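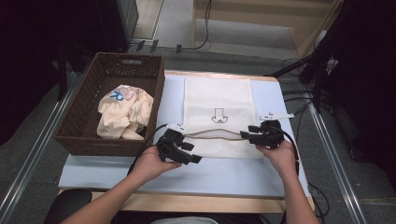 Drawstring bags are what finally fixed my laundry shelf. One bag per type of thing, all the same size, all in one row. Before that it was piles, and piles fall over. I do the whole job on a table now, never the bed. Basket on the left, bag flat in the middle with the opening facing me, cord pulled out sideways so I can see if both ends are even. A wicker basket is good for this if you have one, the kind with a handle slot in the rim. Clean clothes go in crumpled, doesn't matter, you fold later.

What you need

Cloth drawstring bags, plain or printed
A basket
A flat surface, cleared off
A big safety pin (for when the cord dissapears into the hem, and it will)
Masking tape and a marker if you want labels

My bags are Flokier, a pack of 18. Any cotton ones will do. Wash them once before you start, mine shrank a bit the first time and then stopped.

Step 1 – Sort

Tip everything out and make piles by who wears it, then by type. T-shirts, sleep stuff, socks. Put it all back in the basket one pile at a time as you work, so the table stays clear. Don't fold yet.

Step 2 – Flatten the bag

Lay it down, opening toward you. Smooth it with your palm from the closed end to the open end. Small creases are fine. Hard ones, a quick iron, cord out of the way.

Step 3 – Even up the cord

Hold one end in each hand and pull out to the sides, gently. It should hang with a little sag in the middle. If one side is way longer, slide the fabric along untill it's even. Don't yank. Yanking is how the end gets sucked into the hem.

If it's already in there: pin through the end of the cord, close the pin, push it along inside the channel with your fingers. Two minutes. Tie a fat knot after so it can't happen again.

Step 4 – Fold to fit

T-shirts: face down, sides in, sleeves back, then up in thirds. You want a block a bit narrower than the bag. Printed shirts I fold with the print outside, easier to find the right one later. Thick prints crack if you crease them sharp, so roll those instead.

Step 5 – Fill and close

Open the bag with both hands, slide the stack in flat. Heaviest at the bottom. Stop when it's three quarters full. Pull both cord ends together, one loose bow. No double knots, you'll hate yourself at 6 am.

Step 6 – Shelf

Stand them up in a row, cords to the front. Tape label on the shelf edge, not on the bag – tape gum doesn't wash out of cotton.

Few extra things

Socks get their own bag. Always.

Damp clothes, no. Leave them out overnight first.

Maribeth Ocampo asked in the comments about sweaters. Too bulky for these, I keep mine in a drawer. Winter stuff gets its own page, probably in May when I put it all away.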